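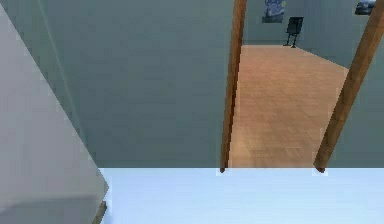 Re: Pantry moths again, and a question about freezing flour

Nanami Yoshida wrote:

> Hello all. Third summer in a row I have moths in the dry goods. I threw out the rice and the oats and wiped the shelves with vinegar. Two weeks later there was one on the ceiling. Does freezing flour really kill the eggs, or is that an old wives' tale? And how long do you leave it in? I buy from the Rondari mill in big sacks and would hate to lose another one.
>
> Also, are the sticky traps worth the money?
>
> Nanami

Hi Nanami,

Freezing does work, but most people take the flour out too soon. A big sack is slow to get cold in the middle. I split mine into bags of two pounds or so, lay them flat, and leave them in at 0 F for a full week. Then I let them come back to room temperature with the bags still closed, 24 hours at least. If you open them cold, you get damp flour and then you have a different problem.

On the shelves: vinegar is fine for wiping but it won't reach eggs in the cracks. Take the shelves out if they come out. Look at the peg holes and the underside of the front edge, and where the wall meets the ceiling. The larvae crawl a long way from the food before they spin up, so the moth on your ceiling may well have come from the first batch. I use the vacuum with the narrow tool, then hot soapy water, and empty the vacuum outdoors.

Things people forget to check:

Bird seed and dry dog food
Dried chilies, whole nutmeg, tea
Chocolate with nuts in it
The bag of pasta nobody in the house likes
Old wheat-filled heating pads

Mine were in the bird seed. I had cleaned the kitchen twice before I looked in the hall closet.

The traps are worth having, though they only catch males and won't clear an infestation. I think of them as a gauge. Put up one or two, write the month on them, and change them when the packet says. If you go from August to Halloween with nothing on the card you are probably done. Don't put up a whole box of them.

For storage I gave up on anything with a flip lid. The moths get under it. Screw-top glass jars have been good, and so have the Heltirden tubs with the rubber gasket, but check the gasket now and then - mine cracked after a few years. Zip bags are not enough by themselves, the larvae can chew through thin plastic.

I'd also buy smaller sacks in the warm months. It costs more per pound but less than a sack in the trash. The Rondari flour keeps well in winter, when I can leave it in the back entry.

If you still see them after all that, write back and say what you have left on the shelves.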